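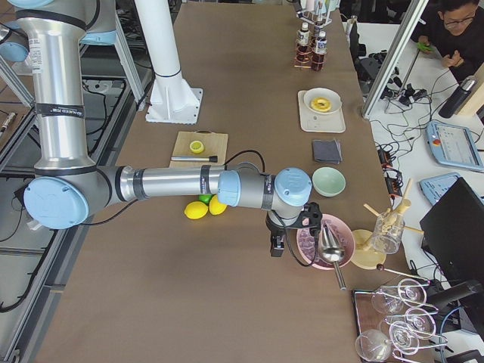

6. Defining the table scene in Flullis

Flullis plans arm motion against a scene file. The planner avoids only what the file contains, so complete this section before running any task with the arms powered.

6.1 Load the base scene

1. Open Gautam and select Scene > New from cell.
2. Choose the cell profile. The table, robot mounts and frame rails load as fixed bodies.
3. Set the padding on fixed bodies to 8 mm.

6.2 Add work objects

1. Start the detector from the Perception tab and wait for the status to read Stable.
2. Accept or reject each proposed object. Rejected regions remain as raw obstacle points.
3. Assign a class: Rigid, Container or Clear.
4. Use Clear for glass jars and stemmed glasses. The depth reading on these objects is unreliable, and the class replaces it with a stored shape.
5. For a bowl holding a scoop, add the handle as a separate body. A Container ends at its rim.

Note: Utensils that fan out of a jar are best covered by one cone. Fitting each utensil slows planning and gains little clearance.

6.3 Set cable allowances

1. Under Arm > Attachments, enable Wrist cable.
2. Enter the loop radius measured with the wrist at its tightest bend.
3. Repeat for the second arm.

CAUTION: Flullis does not model cable sag. Keep the wrist loop clear of bowl rims and stemware when teaching waypoints.

6.4 Check the plan

1. Click Dry run. Contacts are marked in red in the viewer.
2. If more than 2 replans occur, raise the approach height and repeat.
3. Save the scene. Task files made before version 7 must be converted first.

CAUTION: Keep the teach pendant within reach during the first powered run.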